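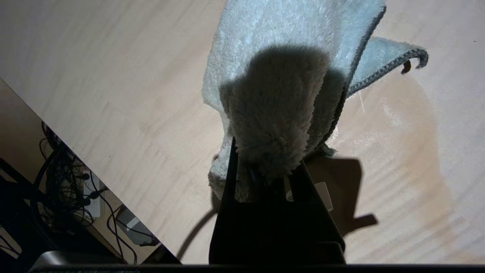
Ilurine Aoun
Lab instructor, Inham Technical School

Manipulation Lab, Handout 6: The lost grasp in the towel task

Please read this before you come to the lab. You will need the log file of the Fisano cell from January, and you should have finished the exercise on force limits.

1. What happened

The arm had to pick up a microfiber towel from the table, lift it and fold it in half. In run 594 the fingers closed on the towel and the controller reported a good grasp. During the lift the towel slipped out and fell back on the table. The program did not notice this. It continued with the fold, moved down to the place where the second layer of cloth should be, and pressed the fingertips on the bare wood. The arm stopped with a force fault after 600 ms of contact.

The fault message said "collision at table". Many students write this as the cause in their report. It is only the place where the error became visible.

2. Why the grasp was reported as good

Our grasp check uses the finger opening. If the fingers stop before they are fully closed, the program decides that something is between them. With a block or a cup this works well. With a plush cloth it is weak, for the long fibers also keep the fingers apart. A gripper can hold a thick fold of the towel or only a few tufts of the pile, and the opening can be nearly the same.

The second mistake is the time of the check. It was done one time, directly after closing, and never again during the lift.

3. Changes in the program

The check is now repeated at the top of the lift and again before the fold. If the opening has become smaller between two checks, the arm goes back to the start position and waits for the operator. The speed of the downward move was also reduced – please do not set it back to the old value, even if your cycle time is long.

4. Safety during the lab

After a force fault, do not pull the towel out of the fingers by hand while the drives are on. Press the stop button first, then release the gripper from the panel. Keep your feet away from the cables beside the table.

5. For your report

Plot the finger opening from sample 2000 until the fault. Mark the moment when you believe the towel was lost, and explain which signal you used to decide this.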